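Mitmachen gesucht: Wer baut mit uns Lastenanhänger fürs Fahrrad?

Die offene Werkstatt Skillel sucht Leute, die aus alten Kinderwagen, Bettgestellen und ausgemusterten Rollatoren etwas bauen wollen, das man hinter ein Fahrrad hängen kann, ohne dass die Nachbarschaft die Straßenseite wechselt. Der Kurs umfasst 11 Abende, am Ende soll jeder Anhänger einen Getränkekasten, einen Sack Blumenerde und die Würde seines Besitzers transportieren können. Beim letzten Durchgang klappte das immerhin mit dem Getränkekasten.

Geleitet wird die Sache von Henrike Frerichs, gelernte Schlosserin und überzeugte Gegnerin des Kabelbinders. Um Achsen und Kupplungen kümmert sich Jana Thiele. Wer schon einmal versucht hat, eine Deichsel mit Panzerband zu reparieren, ist willkommen, möge es aber für sich behalten.

Was ihr mitbringen solltet: feste Schuhe, Kleidung mit geringer Lebenserwartung und ein Fahrrad, dessen Bremsen diesen Namen verdienen. Schweißen muss niemand können. Sägen wäre schön. Ein Zollstock, der nicht bei 80 Zentimetern abgebrochen ist, verschafft euch am ersten Abend sofort Freunde.

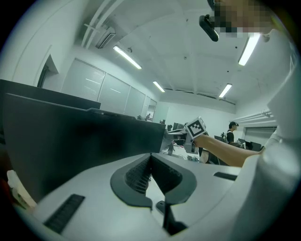 Letzte Änderung dieser Seite: 30. März 2020

Was wir stellen: Werkbänke, Rohrbieger, zwei Schweißgeräte und Kaffee, über dessen Qualität wir keine Diskussion führen. Laufräder und Kugellager bekommen wir von der Firma Güler zum Einkaufspreis. Der Materialbeitrag liegt bei 109 Euro pro Anhänger, Sonderwünsche wie Federung, Klappdach oder Becherhalter gehen extra. Ja, nach dem Becherhalter wird jedes Mal gefragt.

Wir haben 14 Plätze. Bevorzugt werden Leute, die tatsächlich etwas zu transportieren haben – Imkerinnen, Kleingärtner, Eltern, Kontrabassisten. Wer nur einen Anhänger für den Anhänger sucht, kommt auf die Warteliste. Jugendliche ab 14 dürfen in Begleitung mitbauen, wobei erfahrungsgemäß die Begleitung mehr Aufsicht braucht.

Gebaut wird nach dem Bauplan »Dromstead«, einem zweirädrigen Kastenmodell mit tiefer Ladefläche. Der Plan stammt von Herrn Bredow und liegt in der Werkstatt aus. Maß 7 auf Blatt 3 ist falsch, das ist bekannt, bitte nicht mehr deswegen anrufen.

Interesse? Dann schickt uns ein paar Zeilen mit Name, Telefonnummer, Körpergröße (wegen der Deichsel) und der Angabe, was ihr künftig durch die Gegend ziehen möchtet. Die Starttermine teilen wir den Angemeldeten per Mail mit. Lebensläufe lesen wir nicht, Skizzen auf Bierdeckeln dagegen sehr gern.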